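How to Write to Your Member of Parliament (and Get a Proper Answer)

Apr 19, 2018

I wrote my first letter to an MP in 1982, on my mother's good stationery, and I was so pleased with myself that I forgot to put a return address on it. I've become a bit better at it over the years, and since quite a few people at the Grendham library evening asked how I go about it, I thought I'd set the whole thing down in one place. Put the kettle on, it's a longish read!

Step 1. Find out whose job it is
Before you write a word, work out which level of government looks after your problem. Passports, immigration and employment insurance are federal. Hospitals and schools are provincial. Your garbage pickup belongs to the city, and so does that pothole. My neighbour Houda Belhaj spent a whole winter writing to Ottawa about a bus shelter — lovely letters, too — and they were all politely passed along to somebody else.

Step 2. Pick one subject
I know, I know. Once you get going there's always something else. Save it for another letter. An office sorts its mail by topic, and a letter about ferry fares that wanders off into pensions may end up in the wrong pile.

Step 3. Say where you live
Put your full name, street address and postal code right at the top, even in an email. The staff will want to see that you're a constituent.

Step 4. Tell your own story
Form letters do get counted, but a paragraph in your own words goes a good deal further. If there's a bill involved, give its number. Then explain what it would mean in your house, on your street, at your work. Two or three short paragraphs will do nicely, and one page is plenty.

Step 5. Ask for something
This is the bit people leave out. "I'm very concerned" is hard to answer. "Will you vote for the amendment at third reading?" is a lovely clear question, and you can hold them to the reply.

Step 6. Read it aloud, then leave it overnight
I do mine at the kitchen counter after supper, when the house has gone quiet. Take out anything you'd be embarrassed to hear read back to you. Being cross is fine, but being rude tends to get a letter set aside.
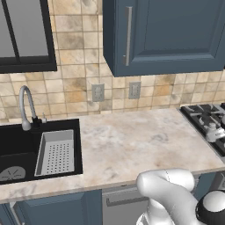
A clear stretch of counter is all the desk you need.

Step 7. Send it
Letters mailed to an MP at the House of Commons need no stamp, which still tickles me. Email is quicker, of course, and the constituency office will take a letter by hand if you're passing.

Step 8. Follow up
Keep a copy with the date on it. If you've heard nothing after 9 weeks, phone the office, give your name and ask kindly where things stand. Mohit Joshi did this over the Varnel rail crossing and had his reply by the end of July.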